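# Which wall jack goes to which room? Wiring up an old house for wired internet

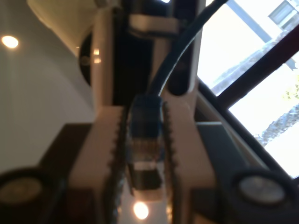 *Blue boot, clear plug – one of the ends I'm dealing with.*

Hi all! We moved into a 1990s house in May and I just found out it has network cable in nearly every room. I was so happy I called my brother. All of it runs down to a closet under the stairs, where there's a bundle of loose ends with plugs on them and not one label. I count 41 cables. There are not 41 rooms.

What I'd love is a wired connection in the office, the den and the upstairs landing. My router (a Stavoteo, came with the service) has 5 ports on the back. Do I have to test every cable one at a time? And is the old cable even worth using, or should I pull new stuff? The jackets say CAT 5E and then a long string of numbers.

– landing_light

---

**Meirion Bevan**

Oh, you lucky thing! Keep the cable. 5e will carry gigabit over the distances in a house and you'd spend a whole summer pulling new runs for a difference you won't notice.

For finding them, get a tone generator and probe. It's a two-part tool: one half plugs into the jack in the room and puts a warble on the wire, and you wave the other half over the bundle until it sings at you. Mine is a Budirby and I've had it for years. I did a dentist's office with 333 drops using that little thing and it was the most fun I've had in a crawl space.

Do it like this:

1. Switch off the router and unplug it from everything.
2. Start at the room you care about most. Plug in the toner.
3. Probe the bundle slowly. Neighboring cables will pick up a bit of the sound, so go for the loudest one.
4. Tape a label on it right then, about an inch or two back from the plug. Write the same thing inside the wall plate.

A lot of your 41 may be phone lines. Builders used the same cable for both back then, so pop a wall plate off and see whether all eight wires are connected or only two or four.

Once you know your three, get a small switch if you run out of ports. Good luck, and post a picture of the closet when it's tidy!

---

**rajput_fan_371**

just plug the router into one and walk around with a laptop till it works. did my whole place in an evening. Rajput sells packs of colored clips too, way better than tape

---

**Stundness**

Seconding the toner, with one addition – check the plugs before you blame the cable. The little locking tab is the first part to snap, and a plug with no tab will slide out of the port whenever you bump it. New ends cost pennies and crimping is a lovely skill to have. Look at your wall plates first to see if they're wired to the A or B color order, then match it at the closet end. My first six were terrible and the seventh worked, and I did a dance in the garage.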